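Setting Up a Simulated Room for Your Mobile Arm, Part 2: Furniture, Contacts and the First Clean Run

Welcome back! If you followed the first part you should have the Tumach arm loading in the simulator, its joints moving the right way, and its hand opening and closing when you ask. Now comes my favorite bit, where the robot gets a room to work in.

I'm using the Rivadeneira room pack, but any set of furniture models will do as long as each piece comes with a visual mesh and a separate collision mesh. Check that before anything else. Abundio Robles once spent a whole evening chasing a gripper that stopped short of every shelf, and the culprit was a collision box twice the size of the thing it belonged to.

Start with the floor and walls. Load them as fixed bodies, set the floor height to zero, and run the simulation for a few seconds with only the robot in it. The base should sit still. If it creeps or buzzes, fix that now, while there's so little to look at.

Next, bring in the big furniture one piece at a time. After each piece, do this:

1. Reset the world and let it settle for 2 seconds.
2. Turn on the collision view and compare it with the visual mesh.
3. Look at the underside. A small gap between furniture and floor is easy to miss from above.
4. Save the room under a new name.

Step 4 feels fussy, but you'll thank yourself the first time a table shoots through the ceiling!

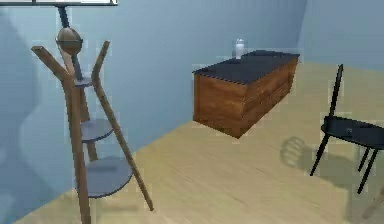
For thin legs and poles, swap the detailed collision mesh for plain capsules. The contact solver loves capsules, and a leg that splays at an angle takes only a moment longer to line up than a straight one. Flat round shelves work well as short cylinders. Keep the detailed mesh for anything the hand will need to grip.

Leave open floor between the pieces, too. The planner needs room to swing the elbow, and a layout that seems roomy to you can be a squeeze for an arm at full reach. I widened my gaps by 22 centimeters and the failed plans mostly went away – a very satisfying fix.

Small objects go in last. Give each one a sensible mass (the default in my loader is one kilogram, which is silly for a bottle) and spawn it slightly above its surface so it drops into place. If it jitters after landing, lower the time step before you touch the friction. Horațiu Voicu taught me that order and it has saved me hours.

Now the lighting. Shadows cost render time, but I leave them on while I'm tuning. They help me judge how far the hand is from the floor, and they make a floating cabinet easier to catch. Turn them off for long batch runs if you need the speed.

Finally, run the reach test script with 108 random targets. It prints a line for every target the arm couldn't get to. My first room had 18 misses, nearly all of them behind the same piece of furniture, so I rotated that piece and ran the script again. Do the same with yours, then save the room and the random seed together so you can repeat the run exactly.

In part 3 we'll add the wrist camera and try a first pick.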